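The man who wants your desk back

I expected Holger Berge to have a very clean desk. He runs Granel, a two-person business that helps people sort out their home offices, and I had pictured one of those bare surfaces you see in catalogs, with a single pencil on it. What I found was a table with a soft pumpkin on it.

"Oh, the pumpkin stays," he says, before I've even sat down. "People think I'm going to come in and throw out everything cute. I'd be out of work in a week!"

We talked for most of a morning in June 2024, with a pot of coffee between us and his business partner, Nusrat Barua, dropping in and out of the conversation from the next room. (She disagreed with him a lot. It was great.)

Berge came to this late. He spent 11 years selling office furniture, and he says he got tired of delivering lovely big desks and then going back in November to find them buried. "You give a person a wide tabletop and they think it's storage. It's a place to do things! You need somewhere to put your elbows."

So his first rule is about what gets to live on top. He calls them residents and visitors. A resident has a spot and goes back to it every night. A visitor has to leave by dinner. Most of his clients, he says, have up to 40 visitors that moved in years ago and never paid rent.

I asked what his own residents were, and he started with the wet wipes.

"I'm serious about wipes. If they're in a cupboard you will never use them. If they're right there, you wipe the table while you're on the phone. Get a pack with a lid you can flip open with one thumb."
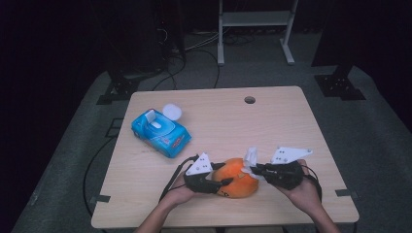 The blue wipes and the orange pumpkin, two of the permanent residents.

The pumpkin is the other one he won't hear a word against. He likes something squashy within reach for long calls, and he has tried stress balls and a beanbag frog, but they all rolled off or got borrowed. "It's fat and it sits where you put it. What more do you want from a pumpkin?"

"It's a fall decoration," Barua calls through the door. "It's June."

The table itself is pale, with a faint grain, and I told him it looked like it would show every coffee ring. That's why he picked it. He used to work on a dark one, a Heletti, and says he didn't see the dust on it until the sun came in. He's also a big fan of the little round hole near the back – every table should have one, in his opinion, and people who own one should go and check they haven't pushed a stack of books over it.

Barua handles the paper side of things, and she's the stricter of the two. One client of hers had 3000 loose receipts in a blanket chest. She sorted them over four weekends and kept 406.

"The rest were for sandwiches," she says.

Do they ever argue about a job? Constantly, apparently. She'd like drawers for everything. He thinks drawers are where things go to be forgotten, and he would happily take them out of every house in town. They've settled on one shallow drawer per person, and neither of them seems thrilled about it.

Before I left I admitted that my own desk currently holds a bike pump, two dead plants and a cake tin. Berge wanted to know what was in the cake tin.

Batteries, I told him. He wrote his phone number on the back of my notebook.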